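Rirkum Folding Play Mat, large
Reviewed by Ansel Okafor
Posted 15th August

We bought the Rirkum to replace a set of interlocking foam tiles that had begun to separate at the joins. It has been on the floor of our back room in Loltholm since then, used daily by one toddler and, less formally, as a surface for sorting the washing. This review covers fit, grip, cleaning and edge wear. I have not tested it outdoors.

Price and delivery

I paid $164 from Goodall, delivered. The mat arrived folded in a plain carton with a carry strap and a single sheet of care instructions. There was a mild plastic odour on opening. I left it over the clothesline in the carport for two days and it was gone by the second evening.

Surface and print

The printed side is divided into squares, each with its own cartoon and background colour. There is a yellow duck on magenta with pale pink dots, and a green square with a sun, some trees, a pink rabbit and the words "sunny days...". The colours are strong and have not faded in a room that gets afternoon sun. Adults who prefer a neutral floor should look at the plain grey version, which costs the same.

One practical effect of a busy print is that small items vanish on it. Socks and building blocks are easily missed. Larger single-colour pieces, such as a pink knit, are no trouble to find.
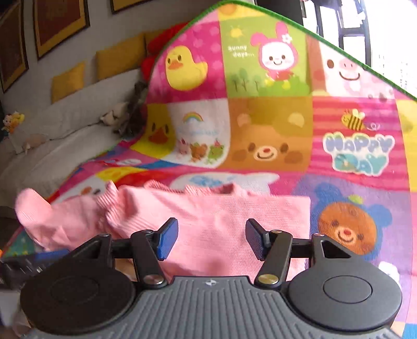
Knitwear is also a fair test of surface drag. A fine rib slides a little when pulled flat, then stays where it is put, so a jumper can be squared up and folded without chasing it across the floor. Smooth synthetics move more. Fleece picks up static in dry weather and will lift lint off the mat, so vacuum first.

Lying flat

This is the weak point. The creases from packing took most of a fortnight to relax, and the mat still rises into a peak if it is pushed from one side or caught against furniture. A crawling child can do this without effort. Rug tape under the corners helped; weights did not, as the middle kept lifting. The underside grips floorboards adequately but is poor on low-pile carpet.

Edges

The border is finished with green stitching. After daily use I found one loose thread near a corner, trimmed it, and have seen no further unravelling. The Ullonero mat we borrowed from Rosalinda Villanueva for comparison has a heat-sealed edge, and hers has split in two places. I prefer the stitching, although it does hold crumbs — a soft toothbrush gets them out.

Cleaning

Yogurt, banana and washable marker came off with a damp cloth and dish soap. Ballpoint did not. Wipe along the stitching and leave the mat open until dry. The care sheet forbids machine washing, and I have followed it.

Storage

Folded, it fits behind a door. Refolding along the original lines brings the creases back, so I now roll it loosely and use the strap.

Verdict

Good print, good edge, average grip, slow to flatten. I would buy it again for floorboards but not for carpet. Three and a half out of five. I will update the score in October if the stitching deteriorates.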